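Sep 21, 2022

Long one. Planner still going the wrong way round, picks the elbow-up route every single time even when the short one is free. Precious thinks it's the cost weights, I think it's stale joint states. Logged 100 runs before lunch, 8 timed out, all on the same goal pose, so maybe we're both wrong.

Dropped the control loop to 70 Hz just to see. Jitter gone but the wrist lags badly. Put it back. Kosmas wants the Gretov branch merged by friday, no chance, the tests dont even build on my machine.

Wrist camera feed okay now, only the timestamps were off. 2 hours on that!! Should of checked the clock sync first.

Tomorrow: replay the bad goal with logging on, ask Precious for her weights file, ring Torkum re the licence. Bed.

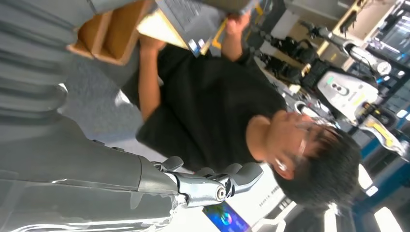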